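Chapter 3
Walls Without Mortar

A dry stone wall holds together by weight and friction. Each stone rests on at least two below it, and the whole wall leans slightly inward as it rises. Builders call this lean the batter. Walls made this way follow the ground they stand on, so they dip and climb with a field in a way that a poured wall does not.

This chapter covers walls used as garden boundaries and low terraces. Retaining walls taller than a person need drainage and engineering work and are left for Chapter 7.

The main case is the Tamidach terrace, a hillside garden rebuilt by Sebastião Godoy and a small crew over two winters. The old wall had slumped in the middle, where tree roots had lifted the footing. Godoy took down 70 feet of it and sorted the stone on the grass by size before laying a new trench. The crew reused nearly everything. A short section near the gate was built with stone from the Yeoh quarry, and the color does not quite match.

Terms used in this chapter

Footing: the largest stones, set below ground level.
Hearting: small stones packed into the middle of the wall.
Through stone: a long stone that crosses the full width and ties both faces together.
Cope: the top row, usually set on edge.

Stones in the garden

Gaps in a finished wall soon fill with moss, ferns and small finds. Gardeners often tuck in a shell or a smooth pebble. Leave hearting stones alone when you do this. Pulling one out can loosen the face.

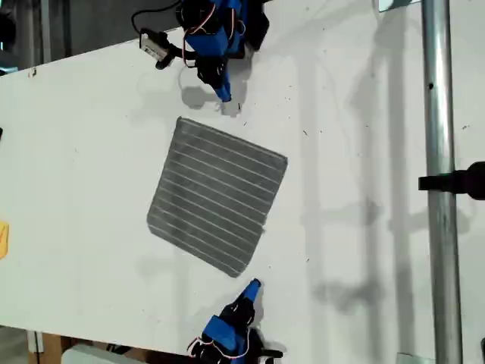
3.1 Choosing and Sorting Stone

Flat stone is easiest for a first wall. Rounded field stone can be used, but it takes longer to fit and needs a wider base.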